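Put the Retry Where People Can See It
Leilani Pruitt
February 17, 2019

Most of the arguments I have had about robot software in the last few years were about retries. Someone writes a skill, say a pick or a slide or an insert. It fails now and then. Someone else wraps it in a loop that tries again, and the failures go away. The number on the weekly report gets better and the team moves on to the next skill.

I think this is a mistake, and I think it is the most common one in the kind of work I do, where an arm has to handle thin flat parts that stand close together. My view is that a retry should be a decision made at the top of the program, in the open, with a reason attached. It should never be buried inside a motion.

Our own code is where I learned this. Nirnari is the task runner we use. It reads a plan, calls skills in order, and keeps a log. Underneath it sits a motion layer called Tredalik, which turns a target into joint commands and watches for contact. When I joined, there were retries in both. Nirnari would try a skill up to 2 times. Tredalik, without telling Nirnari, would back off and come in again if contact was early. So one line in the log that said "pick, ok" could mean anything from one clean approach to several bumps against the top of a panel.

With upright panels in a rack this matters a lot. The gaps are narrow, the edges are rounded and dark, and the wrist camera is looking down past its own fingers. A finger that comes down slightly to one side will touch the rim and slide. Sometimes it slides into the gap and the pick goes fine. Sometimes it pushes the panel over against its neighbor, and then every pose the perception code worked out is a little bit wrong.
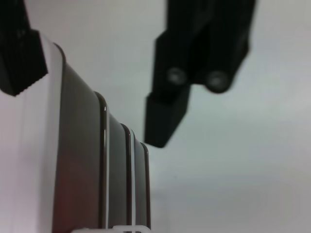

What the log should say

Nhàn Lại wrote our perception code and was the first on the team to complain about this. His point was simple. He was getting blamed for bad poses on the third and fourth panels in a row, and when he went back through the raw images the poses were right at the time he took them. The parts had moved afterward. Tredalik had touched them during a silent second approach and had not recorded it.

He went through 693 logged picks by hand and marked each one where the motion trace showed more than one approach. It took him most of a month, in between other things. There were 110 of them. Every one was logged as a success on the first try.

I want to be fair to the people who wrote the motion layer. A silent retry looks like good engineering from close up. The skill is given a job, it hits a small problem, it sorts the problem out. In a web service that would be fine. If a request times out and you send it again, the server on the other end has not been shoved two millimeters to the left. An arm changes the thing it is working on. The second try starts from a different world than the first, and the software has to look again before it does anything.

So our rule now is that a skill tries once. If it meets contact it did not expect, it stops, backs off along the path it came in on, and returns with a short record: where it was, what it felt, how far down it got. Nirnari then decides. It can ask for a new image, pick a different panel, or call for a person. All three show up in the log as separate lines that anybody can read.

The usual objection is speed. A fresh image and a new plan cost time, and on a long run the cost adds up. The people at Didosell, who use the same runner for a sorting job, told us flatly that they would not switch for this reason. Their parts lie flat and spread out, and if one gets bumped there is nothing next to it to knock over. For them I think the choice is reasonable. I would still want the bump in the log.

For us the slower loop turned out cheaper. We set the image wait at 300 milliseconds, and the planner is fast when only one panel has changed. What really used to cost us was the afternoon spent finding out why the fourth pick in a row had gone wrong, when the cause was something that happened during the first and was written down nowhere.

There is a second objection that I take more seriously. If every small failure goes up to the top, the top gets complicated. Nirnari's plan files have grown. A pick used to be one line and is now a small tree, with a branch for early contact, a branch for no contact, and a branch for a pose that comes back with low confidence. New people find them hard to read. Đồng, our tool for drawing the trees, helps some, but it lays out anything with more than a few branches badly and I have given up on it for the insert skill.

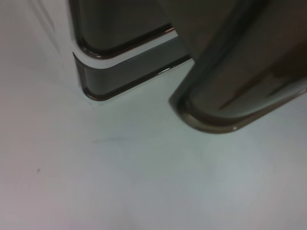 I accept that cost. The complication was always there. Before, it sat in the motion layer, spread over a set of thresholds that one person understood, and he had left by the time I needed to ask him about them. I would much sooner argue about a long plan file in a review than step through a contact handler at six in the evening with the arm paused halfway down.

It also changes how people talk about failures. When the log says "early contact, looked again, chose next panel," the question that follows is why contact was early. That question has an answer, and the answer is usually something dull, like a hand-eye calibration that has drifted or a descent that starts before the fingers are fully open. We found both of those this winter. Neither is clever to fix. Both had been hidden for a long time by a loop that worked well enough.

There are places where I would bend. Force control needs to react in a few milliseconds, and I have no wish to send each correction up to a task runner. A finger that feels a side load and gives way a little is doing control, and it belongs at the bottom. The line I draw is at motion that reverses. Once the arm has backed away and means to come in again, that is a new attempt, and the layer that holds the plan ought to know.

Nhàn would put the line lower. He wants every contact reported upward, even the ones the controller handles fine, so that perception can mark the nearby poses as stale. We have tried it on one rack. The logs get large fast, and I am not yet convinced that the extra lines get read. He is running it again in April with a filter on the smallest forces, and if the stale marks catch something my rule misses, I will change the rule.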